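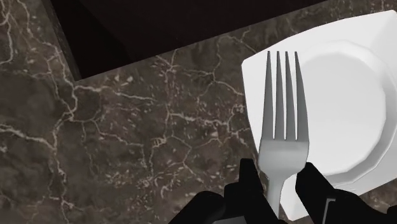 Fork in the gripper, plate behind. From the Bakau open day.

Went to a robot kitchen demo and it was nearly all simulation. How much should I believe?

Posted by Yu-ting Tsang, December 2023
Filed under: Kitchens and equipment

I manage the dining room at a senior residence and my director sent me to the Bakau open day to see if their table-clearing arm is worth putting in next year's budget. I'm supposed to write one page on it and I'm stuck, so I'm asking here.

The invitation said "see our kitchen robot at work." What we got was a row of folding chairs and a large screen with a computer-generated kitchen on it. A brown marble counter, a couple of bowls, a square plate, a fork, a sponge, a soap dispenser, and one white robot arm by the sink. It looked nice enough. The presenter talked over it for most of an hour and kept saying "the robot picks," "the robot places," as if there were an arm in the room with us. There was one, at the back, under a cloth, and it stayed under the cloth.

Their main number was 3957 runs. I asked what counted as a run and was told it was "an attempt at a task." I asked how many of those were attempts by a real arm on real dishes and the presenter said the simulation was "very close to reality" and moved on to a man who wanted to know about financing. 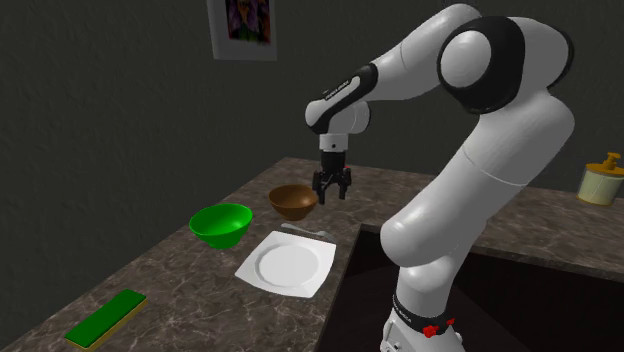
My dining room doesn't have clean, empty bowls standing by themselves. It has bowls stacked inside other bowls with oatmeal set hard in the bottom, paper napkins stuck to them, and somebody's hearing aid in the saucer. I said so. The reply was that "clutter is on the roadmap." Another slide said Skidesex (that's their software) had learned 259 household objects, and I would have liked a list of them, but there wasn't one in the folder. The folder had a pen in it.

To be fair, two people near me were very impressed and one of them runs a bigger kitchen than I do. Maybe I'm being a grump. So:

Is it normal to show a simulation at an open day and call it a demo? Does success in a simulation tell me anything about what it would do in my kitchen? And what should I have asked?

Please no sales replies. I already have the brochure.

Kerttu Pelkonen
Marked as most helpful

Yes, it's normal, and yes, you're right to be annoyed by it. I spent several years testing this kind of arm for a packaging company and I've sat in those folding chairs.

Simulation is a fair tool. You can try a thing thousands of times overnight and break no plates. Where it gets slippery is when a company uses it as proof for a customer. A fork is a good example. Lying on a counter it's thin, shiny and hard to get under, and a real one skids when you touch it slightly wrong. In software, how much it skids is a number somebody typed in. If they typed a kind number, the fork behaves. The same goes for a plate - real ones are heavier on one side than you'd think, and greasy, and the grease is the part I've never seen modeled in a way I trusted.

So what does it tell you? That the planning works on the objects they chose, laid out the way they laid them out. I'd put that in your page in those words. It's some evidence. I wouldn't pay for it.

Questions I'd send them by email, so that you get the answers in writing:

How many of the 3957 were on a physical arm? If they won't split the number, treat the physical count as zero.

What ended a run? Some teams count it as a success when the fingers close on the fork. Others want it lifted, carried and set down where it belongs. Those give very different percentages from the same machine.

Did a person reset the counter between attempts, or press anything during them?

Which dishes failed? A tester who can't name a failure hasn't tested. 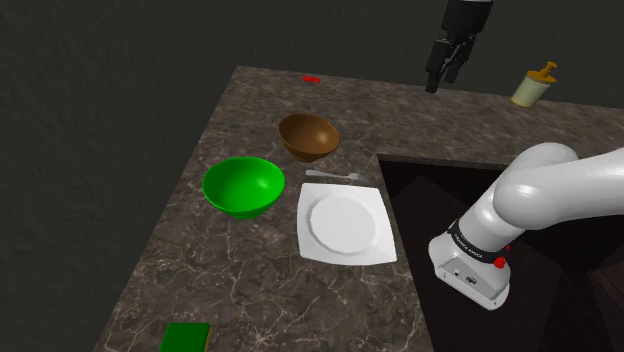
Then ask for a visit with the cloth off. Bring your own dishes in a plastic tub, dirty, straight from lunch. I did this with a vendor called Wostik one May and they were good sports about it, although the arm spent a long time considering a soup spoon and the engineer ended up holding the bowl still for it. We learned more from that spoon than from all their slides. We also didn't buy.

One more thing, on the space around it. In the simulation the arm is fixed next to the sink and has the whole counter to itself. Ask where your dishwashing person is supposed to stand. If the answer is "outside the safety zone," then get a tape measure and find out how big the zone is, and whether your door opens into it.

On the two people who were impressed: good for them. Ask them again in a year.

gravyboat2000

we had a Manríquez in our cafeteria, different company, different job (it was for trays). it was fine when it was fine. I think you people are too hard on simulations, pilots train in them. also did they serve food at the open day? you can tell a lot from that

Yu-ting Tsang

Cookies, from a packet. Pilots also have to fly the plane before anyone sits behind them, so I'm not sure that helps Bakau.

Kerttu, thank you, I've copied your list almost word for word and sent it to them. I've already had one answer. On the question of what ended a run, they wrote that it "varied by task," and they offered me a phone call to explain. I said email was fine.

Kerttu Pelkonen

"Varied by task" can be a perfectly decent answer if it comes with a table showing each task and what counted. Ask for the table. And if you do take the phone call, write down what they say and mail it back to them the same day with "please correct anything I got wrong." You'd be surprised how much gets corrected.

For your director, I'd recommend no money this year and a second look once they can run it for 4 hours on a weekday with your dishes and your staff in the room. Keep the second half of that sentence, they'll try to negotiate it away.

Yu-ting Tsang

That's going in the page as is. No word on the table yet, but they've put me on the mailing list.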